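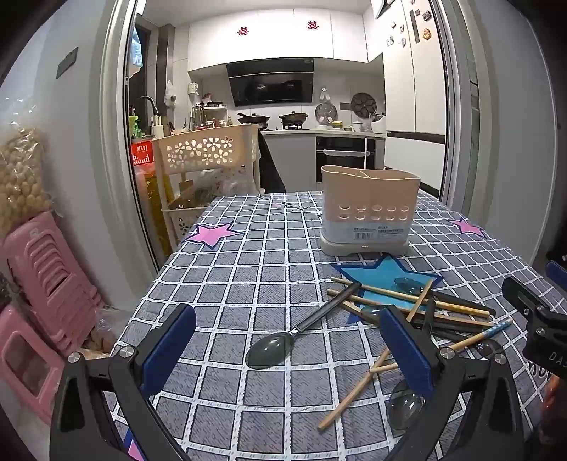
How does a robot decide what to do first? It has no brain like yours. It has software, a big set of instructions running on a computer, and that software has to turn what a camera sees into a plan for moving. Picture the job of putting away a heap of chopsticks and spoons on a checked tablecloth, with a beige cutlery holder standing in the middle of the table. You could start right away! A computer has a lot of puzzling to do before anything moves, and every bit of that puzzling is pretty amazing.

Puzzle one: what am I looking at?

A camera picture reaches the computer as a giant grid of numbers. Each number says how bright or how colorful one tiny dot is. That's all the computer gets! The part of the software that makes sense of those numbers is called perception. It hunts for edges, colors and shapes that belong together.

A long black chopstick on a blue-gray cloth is a pretty good thing to hunt for. Now try a clear spoon. You can see the tablecloth right through it, so the numbers for "spoon" look a lot like the numbers for "cloth" (sneaky, right?). And where chopsticks cross, the software has to work out which piece goes with which, even though the one on top hides part of the one below.

At Dundach, the programmers who write our perception code fed it 221 practice pictures of spoons before they let it try a new one. They called that program Boritz. On its first try it decided that a shadow was a spoon. They fixed it, and then they gave it harder pictures.

Puzzle two: which one first?

Have you ever played pick-up sticks? Then you already know about planning! If you pull a stick from the bottom, everything on top of it slides. Planning software thinks about this too. It can make a list of all the things it found, give each one a score, and choose the best score. A chopstick lying on top with nothing over it gets a high score. One buried under its friends has to wait.

Puzzle three: how do I get there?

Say the plan is to stand a chopstick up in a holder. It's lying flat, so it has to turn 90 degrees, like the corner of a square. The software draws an invisible path through the air for the gripper, and it checks the path for bumps. Will the chopstick knock the rim? Will the gripper's fingers hit the table? If the answer is yes, it draws another path and checks again. Our path planner is called Steronel, and it once threw away 105 paths before it found one it liked. It was still done before you could say "chopstick"!

Puzzle four: is it working?

The last part is called control. It watches the motors many times each second and makes little fixes, the way you wiggle your hand to keep a ruler balanced on your palm.

Try it yourself!

You need 2 people, a cup and a handful of pencils dropped in a pile. One person is the robot and shuts their eyes. The other is the software and can only use words, like "left," "down," "close your fingers" and "stop." See how many words it takes to get one pencil into the cup. Then swap!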